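Orville 双臂桌面仿真数据包 试用评估版说明

README，由接收方整理。随包附带的 Erklow 原版说明保存在 docs/vendor 目录下，我们没有改过一个字。两份说明有出入的地方，请先看原版怎么承诺，再看本文写了什么，最后自己打开数据核对。

状态：评估中，未采购
供方：Erklow
产品名：Orville，桌面操作数据包及配套仿真环境
接收方：Skelcombe 操作组
整理：Paweena Klinhom
复核：Keir MacAulay
收到时间：四月
许可：评估许可，仅限内部使用，详见“许可与再分发”一节

一、先说结论

Orville 可以用，但它值不值报价单上那个数，我们目前倾向于不值。数据能读，环境能跑，轨迹大体连贯，文档写得漂亮。问题出在文档里那些最漂亮的句子上：“即插即训”“真实感渲染”“覆盖多样化家居布置”。这几句我们逐条查过，没有一句能照字面接受。

如果你只是想找一批双臂桌面操作的仿真轨迹做预训练热身，跳到“怎么装”那一节，装上就走。如果你打算拿它的结果写进报告，或者打算说服别人掏钱，请把“已知问题”看完。

本文没有替供方说话的义务，也不打算故意刁难。凡是我们没测过的，都会写“未测”。

二、包里有什么

交付物是一个压缩卷，解开后分成轨迹、场景资产、环境代码和原版文档几块。轨迹部分共 2000 条，控制频率 30 Hz，每条包含两条机械臂的关节状态、夹爪开合指令、末端位姿，以及多路渲染图像。语言指令单独放在一个文件里，按轨迹编号对应。

场景资产包括桌面、分格架、带棱纹的杯子、积木一类的小物件，还有几种背景。机械臂模型为黑色，左右各一，没有附带厂家型号，原版说明里只称“通用双臂平台”。我们问过这两条臂对应哪一款真机，回信说“参数可按需调整”。这句话的意思是没有对应的真机，或者有但不肯讲。对只做仿真的人无所谓，对要往真机上搬的人，这是第一道坎。

环境代码是一层薄封装，底下的物理引擎锁了版本。你可以重放轨迹，也可以自己接策略进去跑。封装写得不算差，注释比多数同类产品多，变量名也像人起的。

评测脚本也在里面，但默认读取的成功判定写死在资产文件里，改起来不方便。后面会再提。

三、任务设置

原版说明把任务归为“整理类”：在白色桌面上抓取物件，送到分格架上或从架上取下。架子是青绿色的，开放式，内部用竖板隔成几格。两条臂分列桌子两侧，任务描述里写着“双臂协同”。

协同这个词要打折扣。我们按关节速度筛过一遍，大量轨迹里只有一条臂在动，另一条停在边上当摆设。把这种轨迹也算进“双臂数据”，从字面上讲没有错，两条臂的状态确实都记录了。可是花钱买双臂数据的人，想买的恐怕是两只手一起干活的那部分。Erklow 没有给出协同轨迹的占比，我们去信要，得到的是一份产品彩页。

指令文本也偏单调。换几个动词，换个颜色词，句式基本不变。用它训练语言条件策略，模型大概率学会的是认关键词。

物件的初始位置有随机化，架子的位置也会变，但架子本身在我们抽看的轨迹里总是同一个样子，只换朝向和远近。“多样化家居布置”这一句，我们读了几遍，找不到对应的东西。一张白桌子加一个架子，离家居还有些距离。
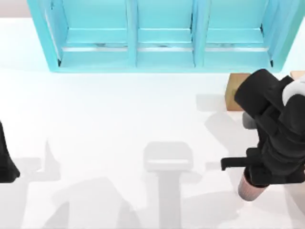
四、怎么装

要求一台带独立显卡的 Linux 机器。只重放轨迹的话，显卡可有可无；要重新渲染图像，显存越大越省心。

步骤如下。

解压到一块有余量的盘上。不要解到网络盘，图像文件很碎，我们第一次这么干，光列目录就等到去吃了顿饭。

新建一个干净的 Python 环境，再运行 install 目录下的安装脚本。脚本会检查物理引擎版本，不匹配就退出，报错信息写得很含糊，只说“依赖异常”。遇到这句，先看引擎版本，多半就是它。

设置环境变量 ORVILLE_ROOT，指向解压后的根目录。原版说明里把这个变量写成了另一个名字，照着抄会找不到资产。我们报过，供方说下一版修。

运行 check_pack，核对校验和。请一定跑这一步，我们第一次收到的压缩卷里有文件损坏，重新下载之后才齐。

运行 replay，随便挑一条轨迹编号，看两条臂能不能在窗口里动起来。能动，就算装好了。

“即插即训”的说法，按上面这个流程，插是插上了，训之前还得自己写数据加载器。包里那个示例加载器把整条轨迹一次读进内存，条数一多就撑不住。Keir MacAulay 改写了一版按需读取的，放在 contrib 目录，用法写在文件头部。那是我们自己的代码，不归供方维护，出了问题找我们。

五、数据字段

每条轨迹一个文件夹，里面的主要字段如下。

joint_pos：两条臂的关节角，先左后右，弧度制。

joint_vel：关节速度。注意它是由位置差分得来的，没有经过滤波，首帧恒为零。原版说明写的是“实测速度”，在仿真里讲实测本来就奇怪，何况是差分。

gripper：夹爪指令，零为全开，一为全合。记录的是指令，夹爪有没有真的合到位，要看关节状态。很多人会在这里踩坑，把指令当成结果，训出来的策略抓空了还以为抓住了。

ee_pose：末端位姿，基座坐标系。两条臂各用各的基座，没有统一到世界坐标。转换矩阵在场景文件里，藏得比较深，字段叫 mount。

images：按视角分目录。视角名称用编号，没有文字说明。

instruction_id：对应指令文件的行号，从零开始。

success：布尔值。请看下一节。

contact：接触标记。我们不建议使用，理由同样在下一节。

时间戳以仿真步计，除以控制频率得到秒。中间没有掉帧，这一点我们全部查过，算是这个包里最让人放心的地方。

六、已知问题

成功标记不可信

我们对全部轨迹做了重放复核，用自己的判定规则比对 success 字段，有 387 条与原标记不一致。不一致有两种方向，一种是标成功但物件没有停稳，另一种是标失败但按任务文字看已经完成。前一种明显更多。

供方的判定规则是：末帧物件中心落入目标区域即为成功，不管速度，也不管夹爪还碰不碰着物件。按这个规则，手还没松开也能算放好。我们的规则要求夹爪松开且物件静止。两种规则谁对谁错可以争，但把宽松的规则藏在资产文件里，再到彩页上印一个好看的成功率，这种做法我们不欣赏。

复核后的标记放在 contrib/relabel，格式与原字段一致，想用哪份自己选。训练模仿策略的话，我们建议用复核版。

渲染过曝

这是看图就能发现的问题。桌面极亮，白得几乎没有表面细节，能依靠的空间线索主要是灰色的阴影。对于靠桌面纹理估深度的模型，这种画面很不友好。我们拿 Duman 上的深度基线试过，桌面区域的输出时好时坏，物件周围还过得去。

供方的解释是“模拟明亮室内光照”。我们自己的实验室够亮了，桌面也还看得出纹理。环境代码里可以调光照强度，调低之后画面会好很多，但已经渲染好的图像没法补救，只能重新渲染一遍，而重新渲染的时间和电费没有写在报价单里。

阴影本身也值得留意。机械臂投在桌上的影子面积不小，形状又大又杂，在高光的桌面上格外抢眼。我们怀疑有些策略会去追影子。目前只是怀疑，做过一次遮挡实验，结果不足以下判断。谁有空可以接着做。

架子的贴图与几何

架子内部的贴图上有灰色的磨损样痕迹和零星的深色小点。这到底是有意做旧，还是贴图出了毛病，原版说明没有提，去信也没有得到答复。如果你的模型要在架子格子里检测小物件，请先统计一下误检，这类痕迹很容易被当成东西。

隔板和底边的碰撞体我们也查过，碰撞体比可见网格略厚。表现出来就是夹爪看着还没碰到架子，接触已经触发。这也是我们不建议用 contact 字段的理由。

抓取姿态偏窄

夹爪接近杯子的方向集中在少数几种，杯子在手里往往是歪的。歪着拿不是错，只是从这种姿态往下放，很容易放成倾倒。轨迹里有没有示范扶正的动作？有，很少。想训出会把杯子摆正的策略，这批数据帮不上多少忙。

视角

多路图像听起来富余，用起来未必。有些视角里目标物件长时间被机械臂挡住，杯口给夹爪遮去大半；有些视角里整段画面几乎看不到手，只从下沿露出一点指尖。混在一起喂给模型，等于让它自己去猜哪一路有用。

我们试过把低信息量的帧筛掉，方法很粗：统计画面里机械臂像素的比例，太低的就丢。这样做会连带丢掉一部分有用的架子近景，所以脚本里留了开关，默认关闭。 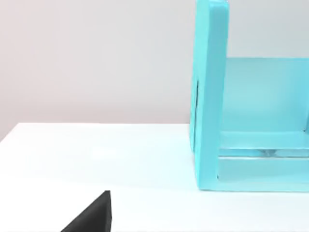

筛完以后再训，收敛快了一些，最终成绩没有明显变化。换句话说，丢掉的那些帧没有造成多大伤害，也没有贡献什么。按帧数计价的话，这笔账就不太好看了。Erklow 的报价恰好是按帧数来的，每一路视角都单独计入。

我们建议采购方谈价时坚持按轨迹计价。供方销售的第一反应是“行业惯例”，请他举一家同行的例子，他说回去查，到本文整理时还没有查到。

视角的外参给得倒是全，格式也规矩。我们用它做过重投影，末端位置对得上。内参里畸变项全部为零，仿真里这样写没问题，要和真机图像混训的话记得自己加畸变。

七、我们跑过什么

以下都在 Duman 上完成，那是组里的一台共享训练机，名字沿用至今，没有特别含义。

第一项是行为克隆，输入为单路图像加关节状态，只用复核后标为成功的轨迹。训练过程平稳，在供方自己的环境里评测，成绩与彩页上的数字有差距，低于彩页。差距有多少来自判定规则，有多少来自训练配置，我们没有拆干净。供方没有公布训练配置，拆不干净也不能全怪我们。

第二项是把同样的策略搬到我们自己的仿真里，换上自己的桌子和架子，颜色不同，光照正常。成绩掉得厉害。把桌子调成纯白、光照拉高以后，又回来一部分。读者可以自己体会这意味着什么。

第三项是用 Orville 做预训练，再用组里自采的少量数据微调。这一项有正面效果，前期收敛比从头训要快。可惜我们拿另一批免费的公开仿真数据做了对照，效果差不多。所以我们能说的是：预训练有用，至于是不是非得用 Orville 来预训练，证据不支持。

真机迁移：未测。没有对应机型，测了也不知道该怪谁。

长时程任务：未测。包里没有长到值得测的轨迹。

八、适合与不适合

适合拿来调通训练流程。数据格式整齐，时间戳可靠，报错虽然含糊但出错的地方不多。新来的同学拿它练手，比直接上真机数据省事，也不怕把什么东西撞坏。

也可以拿来做标注质量方面的研究。原标记和复核标记并存，正好是一对现成的对照。

不适合作为双臂协同能力的证明材料。不适合在没有重新渲染的情况下训练依赖桌面纹理的视觉模型。也请不要拿它的成功率和别家的成功率放进同一张表，判定规则不同，放在一起没有意义。

如果有人在汇报里引用“真实感渲染”这四个字，请把几张原图贴在旁边，让听众自己看。

九、许可与再分发

评估许可允许在 Skelcombe 内部使用，允许发表基于该数据得出的定性评价，不允许转交第三方，不允许公开原始轨迹。复核标记是我们自己做的，但它引用了轨迹编号，能不能单独公开，供方的条款写得模糊。Keir 的意见是先不公开，等书面答复。

评估期满后，原始数据要删除，训练出来的权重是否也要删除，条款里有一句“衍生成果另行约定”，没有附约定。这句话请法务的同事务必盯住。我们见过别的供方拿类似的句子要求续费。

十、与供方往来中悬而未决的事项

协同轨迹占比：已询问，未得到数字。

对应机型：已询问，答复含糊。

环境变量名错误：已确认，下一版修。

判定规则外置：已提出，供方表示“纳入规划”。我们的理解是不会很快有。

过曝图像的重新渲染：已提出，供方愿意收费提供。为自己的渲染设置收两遍钱，这个方案我们没有接受，也没有当场拒绝，等正式报价。

架子内部痕迹的来由：已询问，未答复。

碰撞体厚度：已附截图和复现步骤发过去，供方工程人员回信很快，承认有这回事，说是为了仿真稳定。这是往来当中最痛快的一封信，也说明他们那边有懂行的人，只是不怎么让他们和客户说话。

十一、常遇到的疑问

重放时机械臂抖动：检查引擎版本，再检查重放步长是否和控制频率一致。有人把步长改大想加快播放，物理就散了。要加速请跳帧显示，别动步长。

左右臂数据对调：不少外部代码默认右臂在前，本包左臂在前。换加载器的时候最容易出这个错，训练损失照样会下降，评测时才露馅。

图像颜色偏：读取时注意通道顺序。架子应当是青绿色，如果看到的是黄绿或者土黄，就是通道反了。

成功率和彩页不一样：见第六节。先确认用的是哪份标记，再确认用的是哪套判定。

磁盘不够：可以只解压轨迹和一路视角。安装脚本会抱怨缺文件，加上 skip_views 参数即可。

能不能在笔记本上跑：重放可以，渲染很慢。Paweena 在自己的笔记本上渲染过一条，风扇的声音引来了隔壁的意见。

十二、更新说明

初稿由 Paweena Klinhom 根据安装和抽查记录写成，当时还没有做全量重放，对成功标记的评价比现在客气。

第二稿加入复核结果和 contrib 目录的说明，重写了“已知问题”，删掉了一段关于渲染的好话。

现在这一稿由 Keir MacAulay 通读，改正了字段顺序的笔误，补了外参的检查结果。他认为第一节的措辞可以再重一点，Paweena 认为够了，保留原样。

发现错误请直接在仓库里提，附上轨迹编号和所用标记的版本。只写“数据有问题”而不给编号的，我们看到也没法处理。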